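Über uns

Schön, dass Sie zu uns gefunden haben! Das Haus Ekalus in Gasau ist ein Ort für Menschen, die über Glauben, Zweifel und alte Texte ins Gespräch kommen möchten, ganz gleich, ob sie jeden Sonntag in der Kirchenbank sitzen oder seit der Konfirmation keine mehr von innen gesehen haben. Angefangen haben wir als Lesekreis in einer Küche in Irkberg, mit einer einzigen Bibel und sehr viel Tee, und ein wenig von dieser Küche steckt bis heute in allem, was wir tun.
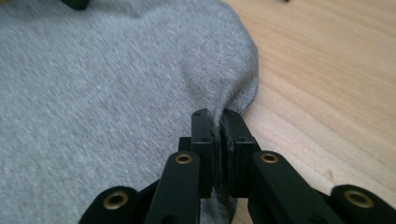 Unsere Abende beginnen mit einem Text, den jemand laut vorliest, und dann lassen wir uns Zeit. Manchmal ist es ein Psalm, manchmal ein Stück aus der Bergpredigt, im März waren es die Klagelieder (die uns viel länger beschäftigt haben als geplant). Wir sitzen dabei gern an Tischen aus hellem Holz, deren Maserung man beim Nachdenken so schön mit dem Finger nachfahren kann, und wer gerade nichts sagen mag, der hört eben zu. Eine Lehrmeinung müssen Sie bei uns weder mitbringen noch mit nach Hause nehmen.

Inzwischen gehören 162 Mitglieder zu unserem Verein, dazu kommen viele Gäste, die nur für ein Seminar oder einen Vortrag anreisen. Für sie halten wir zwei Gästezimmer bereit, einfach, aber freundlich und mit Blick in den Obstgarten. 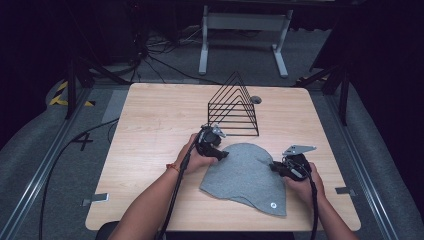
Haus Ekalus – Arbeitskreis Bibel und Gespräch

Der Arbeitskreis bereitet die Leseabende vor, stellt das Jahresprogramm zusammen und betreut die Bibliothek, in der neben Kommentaren und Übersetzungen auch Bücher aus dem Judentum, dem Islam und dem Buddhismus stehen. Den Grundstock dazu verdanken wir der Schenkung Ngô, über die wir uns noch immer von Herzen freuen! Dreimal im Jahr laden wir außerdem zu einem Studientag ein, bei dem auch Griechisch und Hebräisch vorkommen, aber keine Sorge, Vorkenntnisse braucht dafür wirklich niemand.

Wenn Sie uns kennenlernen möchten, kommen Sie einfach an einem Leseabend vorbei. Die Teilnahme kostet nichts, über eine Spende für Heizung und Bücher freuen wir uns aber immer.

Stand: 2. Juli 2026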